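Room and bench check – Clellville branch workshop, October round

Building: Pastholm, ground floor, rear
Checked by: Imani Kimaro
Comments added by: Kipchumba Sang, plus whoever initials in the margin of the paper copy

Marks used: OK, FIX (do it before the next check), STOP (don't use until done), N/A.

## 1. Getting in and out

- [x] Front door opens fully without lifting – OK
- [x] Rear door unlocked from inside during sessions – OK
- [ ] Rear door closer – FIX. Slams in the last hand's width. The screw was backed off last round and has crept back.
- [x] Exit sign lit – OK
- [ ] Path from rear door to gate – FIX. Two pavers have lifted near the downpipe. Painted yellow for now. Paint is not a repair.
- [x] Mat lies flat – OK

Comment: the rear path is the way out for anyone sitting at the far benches, so I would like the pavers done ahead of the door closer if there is only time for one job. Sand and a rubber mallet should do it.

## 2. Lighting

- [x] All ceiling tubes working – OK
- [ ] Tube cover over the sink – FIX. Cracked at one end, clips holding.
- [x] Switches firm, no buzzing or heat – OK
- [ ] Light at bench height – FIX, see below
- [x] Torch at the door charged – OK

Light levels were taken with the Dromik meter, laid flat on the wood at each position, with the blinds half down. Bench 2 was the lowest reading at 71 lux, taken at the rear corner. The front edge of the same bench was well over what we need. The ceiling tubes are fine for walking about, but anything standing over the bench takes the light off it, and that includes the person doing the work. For cutting and marking out, the overall level matters less than where the dark parts fall.

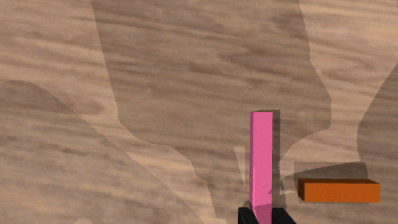
Kipchumba wrote back that he would sooner move the bench than buy another lamp, and that a second lamp on the same side would only give people a second shadow to work around. He asked whether turning the bench a quarter turn had been tried. It hasn't. I have put it down for the next round, with readings before and after from the same marks.

Until then:

- Marking out and knife work at bench 5 only.
- Clamp lamp goes on the opposite side to the cutting hand. Left-handers need to swap it over themselves and swap it back.
- No lamp on an extension lead across the aisle.

## 3. Benches and stools

- [x] Benches steady when leaned on – OK, all of them
- [x] No raised nails or staples on tops – OK
- [ ] Splinters on leading edges – FIX. Bench 2 again, right-hand end. Sand it, then one coat of oil.
- [x] Vices open and close through full travel – OK
- [ ] Stools – STOP on one. Crossbar has come away from the back leg. Tagged and put in the store.
- [x] Stool feet all have rubbers – OK

Comment: please don't glue the stool and put it back the same afternoon. The glue we have wants overnight in the clamps, longer when the heating is off.

## 4. Hand tools

- [x] Chisels have guards on – OK
- [x] Hammer heads tight – OK
- [ ] Tenon saw handle – FIX. Loose bolt. Needs the split screwdriver that lives in the top drawer and was not in the top drawer.
- [x] Knives retract and lock – OK
- [x] Blade bin less than three-quarters full – OK, but close
- [ ] Tool board outlines match the tools – FIX. The new square has no outline, so it gets hung on the coping saw's hook.

Comment from Kipchumba: the split screwdriver was in the kitchen. It has been used on a paint tin. Cleaned and returned, saw bolt done. You can change that one to OK.

Changed to OK – I.K.

## 5. Electrical

- [x] Test tags in date – OK
- [ ] Lead on the Chae sander – STOP. Outer sleeve pulled out of the grip, inner colours visible. Plug wrapped in tape and sander locked away.
- [x] Safety switch trips on the test button – OK
- [x] Sockets not cracked or scorched – OK
- [x] Nothing plugged into a board that is plugged into a board – OK

Comment: the sander is not to be taped up and used. If the repair costs more than a new one we'll replace it. I've asked for a price on both.

## 6. Dust, glue and finishes

- [x] Extractor bag emptied – OK
- [x] Oily rags in the lidded metal bin, lid closed – OK
- [ ] Finishes cupboard – FIX. One tin with no label. Smells like turps. Treat it as turps until someone owns up, then label it or take it to the council drop-off.
- [x] Masks in stock, both sizes – OK
- [ ] Floor under the bandsaw – FIX. Swept at the front, not at the back.

## 7. First aid and fire

- [x] Kit sealed and complete – OK
- [ ] Eyewash – FIX. Two bottles past date. Replacements ordered.
- [x] Extinguisher gauge in the green, pin in – OK
- [x] Fire blanket within reach of the hotplate – OK
- [x] Emergency numbers on the wall, readable from the phone – OK

Comment from Kipchumba: can the kit come down one shelf? Shorter people are standing on a stool to get it, and we've just pulled a stool out of service. Agreed. The lower shelf is clear once the paint trays move.

## Carried over

- Pavers at rear path
- Quarter turn of bench 2, then new light readings
- Sander price
- Kit down one shelf
- Outline for the square

Next round starts at 4 pm, before the evening group sets up. Bring the meter back to the office afterwards and take the battery out.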